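Fotard Applicant Desk – Admissions Planning Software for Secondary Schools

Product overview

Fotard Applicant Desk is a records and scheduling package for high school counseling offices. It keeps college lists, transcript requests, recommendation letters and deadlines in one student record. The standard license covers one school and up to 200 active applicants. Additional seats are sold in blocks of 40.

Each record holds a list of colleges sorted by application round: early decision, early action, regular or rolling. When a round is changed, the linked deadlines are recalculated and the counselor is shown any document still outstanding. Binding early decision entries are limited to one per student per round – a second entry is held until the first is withdrawn or closed.

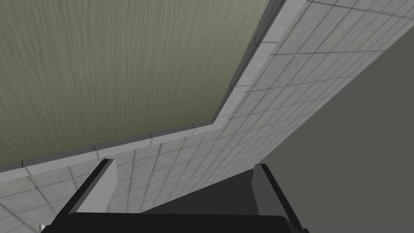

Green wood-grain panel with light gray trim (computer rendering).

Modules

Nitar (included): transcript and letter tracking. Status values are Requested, In Draft, Signed and Sent. Reminders go out at intervals set by the office.

Husar (included): essay storage with version history. Drafts are kept for 90 days after the final version is locked. Word limits can be set per prompt.

Setorov (optional): financial aid calendar. Adds aid form deadlines and award letter comparison. Requires a separate license key.

Import and export

Student data is imported as CSV. The template has 94 columns, of which only student ID, last name, first name and graduation year are required. Grade scales may be weighted or unweighted, but not mixed within one import file. Reports export as CSV or PDF.

Requirements

Current desktop browser, screen width of 1280 or more. Phones are supported for student view only.

Ordering

Licenses run from September through August and are not prorated. Purchase orders accepted. Setorov can be added to an existing license at any point in the term.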